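How do you pick the best robot hand?

Try something for me. Pick up one of your shoes using only your thumb and one finger. Easy, right? Now try it wearing oven gloves. Not so easy! Your shoe hasn't changed a bit, but your hand has, and that's more or less what I spend my working day thinking about.

I test grippers. A gripper is the part of a robot that does the grabbing, so it's a bit like a hand, although most of mine have just two fingers and none of them can wave. At the moment I'm comparing two sorts. We've called them the Farell and the Plurton, and they both belong to a project called Sondalitz, which is all about teaching robots to tidy up the stuff people leave lying about at home. Shoes, mainly. There are an awful lot of shoes.

Here's a bit that surprises people. You don't need a whole robot to test a gripper. You can hold the gripper in your own hand, like a pair of kitchen tongs, and do the job yourself while a camera watches. The camera sees the fingers and the shoe, and later on a computer can learn from all those pictures. It's a bit like letting somebody look over your shoulder while you do a jigsaw.

So what makes a shoe hard to pick up? Well, think about a slide sandal. It has one big wide strap and no back. If you squeeze the whole strap from the outside, you need fingers that open really wide. But if you put one finger inside the strap and one finger outside, you only have to pinch the edge, and that's much less of a stretch.
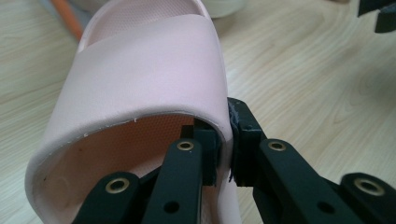 I like the pinch because it works with small fingers as well as big ones. The trouble is that you have to aim. Go in a little too low and your finger bumps the sole. Go in a little too high and you miss the shoe completely and grab a lovely big handful of air (I've done this more times than I'd like to admit, usually when my boss is walking past).

Then there's the pad, the flat bit at the end of each finger that does the touching. A smooth, hard pad can slip. A soft, grippy pad holds on better, but it wears out, a bit like the rubber on the end of your pencil. On my test list there are 323 pick-ups for each sort of gripper, and I check the pads as I go along. If I only looked at them at the end, I wouldn't know when they'd started to go wrong.

To make it a fair test, I keep as much the same as I can. Same shoes, same table, same camera. I only change the gripper. You'll have done this in science at school, I expect, and it's exactly the same rule for grown-ups. Every shoe gets 3 tries, and I write down what happened even if it was embarrassing. Especially then!

Clogs are my favourite thing to test. The foam ones are light and a little bit squashy, so the fingers have something to sink into. You can pinch them at the heel, with one pad inside the shoe and one outside, just as you did with the sandal strap. But the rim is curved, so two flat pads don't always sit nicely against it, and if you only catch a corner the shoe can swing round like a gate.
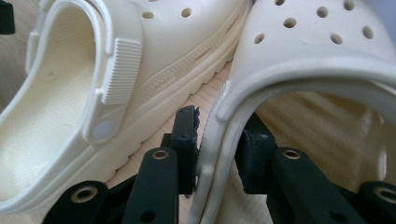

Lanying Wan wrote to me after reading the first half of this page, and she wanted to know why I didn't just hook a finger through the heel strap, because that's how she carries her own clogs to the garden. It would save all that fussing with the rim, she said, and surely a robot could manage a hook.

Good question, and I did go off and try it. The snag is that a heel strap can move. Sometimes it's tipped forward and sometimes it's round the back, so the robot would have to find it first, and then the shoe dangles about underneath. The rim stays where it is. But a hook would be brilliant for carrying two clogs at once, so it's gone on my list for Tuesday.

If you fancy a go at home, borrow some kitchen tongs and three different shoes. Try the toe, the side and the heel of each one, and draw a little chart of which places held and which ones slipped. Then wrap an elastic band round each tip of the tongs and do the whole thing again. Ask before you borrow the tongs, and give them a good wash before anyone makes dinner!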